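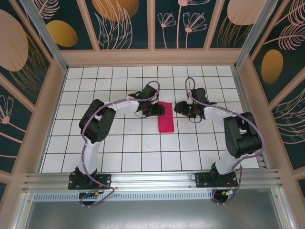 Donal Mac Suibhne wrote to ask whether the black lines would make a small floor look busy, and said he'd nearly gone for plain white with white joints before he changed his mind at the counter. He's glad he did, and so are we!

Dokcombe Small Square, White
Sheeted tile for floors, benches and enclosures
Durklow Tile & Surface

We've stocked plenty of white tile over the years and the Dokcombe is the one we keep taking home. White squares, thin black lines, and that's the whole pattern. It looks crisp in a laundry, it looks good under a workbench, and it's a treat on the floor of a small workcell or display box, where a bigger tile would give you a couple of awkward cuts and not much else. Put something bright on it, a pink block for instance, and the colour really jumps.

The line is what makes it. Set with a 2 mm joint and filled in black, the grid stays fine and even, and you get a surface you can line things up against by eye. Setareh Sharifi has it on her cutting-out bench and squares her paper patterns against the joints. Clementina Cardoso put it under her pot plants and says she can finally tell when a shelf has crept sideways.

What you get
Small white square tiles on a mesh backing
Sheets in boxes of 10, with the mesh already trimmed flush
Sample sheet available on its own (please do get one, screens are hopeless with whites)
Black grout sold separately, see Sirnora Fine Black further down
Matching edge strip in white or black

Where it works
Indoor floors, benchtops, splashbacks, shelves, the base of an enclosure or cabinet. It's fine in a bathroom, though we'd point you to our grippier range for the shower floor itself. Not suitable outside where you get hard frosts. If you're laying it over plywood, the ply has to be stiff; small tiles are forgiving about corners and very unforgiving about bounce.

Laying it
Start from the middle. Snap your two centre lines, lay the sheets out dry and stand at the doorway, or wherever you'll mostly be looking from, before you mix anything. With a black line every wobble shows, so it's worth being fussy at this point and quite relaxed afterwards. The joint between sheets has to match the joints inside the sheet. Get down low and look along the rows. If you can see a sheet edge now you'll see it for as long as you own the floor.

Use a white adhesive with a small notched trowel and flatten the ridges before the sheet goes down, otherwise adhesive squeezes up into the joints and you'll be picking it out with a toothpick in front of the radio. (Ask us how we know.) A short length of timber and a light tap will bring the faces level. Keep a few loose tiles from the sample sheet for patching.

Grouting in black
Sirnora Fine Black is the one we use. Mix small batches. You have some 60 minutes with each one on a mild day, less in summer, and it's much nicer to run out and mix again than to fight a stiff bucket. Work diagonally across the squares and wipe with a sponge that's barely damp. Too much water is what turns black grout patchy and grey. Buff the haze off with a dry cloth once the joints are firm, then leave it alone for seven days before sealing.

Gobnait Quinlan does her grouting in the evening with a lamp on the floor beside her. The low light picks up every smear and she swears it saves her doing the job again the next morning. We've tried it and we're converts.

Looking after it
Sweep or vacuum, then a mop with neutral cleaner. No bleach on the joints, please, it'll fade them. White shows crumbs and black shows dust, and in a pattern this fine the two even out surprisingly well. Reseal when water stops beading along the lines.

Questions from the counter

Can I cut the sheets smaller?
Yes, slice the mesh with a craft knife along any joint. Single tiles cut cleanly on a wet saw, or with nippers if the edge will be hidden.

Will grey grout do?
It will, and it's softer to look at. You lose the grid from across the room, though, and for us that's half the fun.

Do batches match?
Whites vary a little. Check the batch code on the box end, order everything together and mix tiles from a few boxes as you go.

Ordering
Samples go out each afternoon from the Quinlan Road shop. Full boxes are collection or pallet delivery, and the next shipment is due in May. Ita Ní Chonaill looks after tile orders and will happily work out your quantities from a rough sketch with the measurements in millimetres.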